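Home | Forums | Fabric Care | Curtains & Soft Furnishings | Search | Log in

Prewashing linen blend before cutting lined curtains
Started by Divya Chacko, June

divya_chacko
I have a roll of Ument, the linen and cotton blend Cernard sells for curtains. The care label on the roll end gives machine wash at low temperature and shrinkage up to 5 percent. It doesn't say whether that figure is lengthwise, widthwise or both. The lining is plain cotton sateen, no shrinkage figure given.

The plan is full-length lined panels, pencil pleat, machine hemmed. I would like to be able to wash them at home later. I am trying to decide between prewashing the uncut length, or cutting with extra in the hem and letting it down after the first wash.

hemline_ted
Prewash. Shrinkage on linen blends is mostly lengthwise because the warp is held under tension on the loom and through finishing. The first wash releases it. A deep hem covers the face fabric but does nothing about the lining, and the two will not move by the same amount. You end up with lining below the face or the face bagging at the side seams.

Overcast the raw ends first or they fray into a rope.

pellmet
Disagree for lined curtains. Prewashing takes the finish off. Most curtain linens have a light resin or starch finish that makes them hang straight, and after a wash they go limp and crease at every fold. I make these up unwashed, have them dry cleaned, and they stay the length I cut them. If the window is in a bedroom they need cleaning once every few years at most.

hemline_ted
Dry cleaning isn't zero shrinkage. The steam press at the end does it. I had a pair come back short from a cleaner who used full steam on the face side. Less than a wash would have done, still visible against the sill.

pellmet
Fair, but that is a pressing fault. Specify no steam on the ticket.

divya_chacko
I cut a square off the end of the roll, marked the warp direction with a thread, and measured it both ways before washing. Cold wash, slow spin, dried flat. Warp came up short by slightly less than the label figure. Weft barely moved. The hand is softer afterward but I wouldn't call it limp.

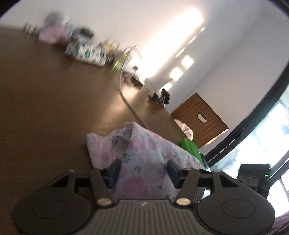 Does the lining need to be prewashed as well if the face fabric has been done?

Wash the lining too, at the same temperature and in a separate load, and dry it the same way, so that both layers have finished shrinking before they are joined.

divya_chacko
Thanks, that settles the lining. Next problem is pressing. The washed sample dried with hard creases and my iron, a 2000 watt Movex, only took them out when I dampened the cloth again.

hemline_ted
Press while it is still damp. Once linen is bone dry the creases are set and you need to rewet it. Don't drag the iron along the length either. Lift and set down, otherwise you stretch the warp back out and the washing was for nothing. Let it lie flat until cool before you measure.

oddbolt
Coming in from the contract side. We never prewash for hotels, too much labor, and the specs call for flame retardant finishes that don't survive it. At home I do what Ted does. One thing missing above: buy the extra before you wash. At 5 percent on a full-height drop you lose enough to miss a pattern repeat. If the Ument is plain it matters less, but check that the roll still covers your cut lengths.

divya_chacko
It's a floral print, but I allowed 2 extra yards, so there is room.

pellmet
Then I would still do one thing differently. Don't fold the whole length into a home machine. A full drop in a small drum packs tight, the creases set along the folds, and the color rubs off on the ridges. Cut into drops first with generous allowance, overcast, wash each drop alone. Square up the ends afterward by pulling a thread.

hemline_ted
Agree with that. I had assumed a large drum.

bugti_fan
I use Bugti for this kind of job, heavier linen, sold already washed. Costs more per yard and you skip the whole exercise. Weft still relaxes a little when it hangs, so leave the hems pinned before sewing them.

divya_chacko
Already own the roll, but noted. I'll cut the drops with the allowance, wash them singly with the lining separate, press damp, and hang them overnight with the hems pinned.

oddbolt
Overnight is short for linen. Give it a week if the room gets humid.

Previous thread | Next thread | Back to Curtains & Soft Furnishings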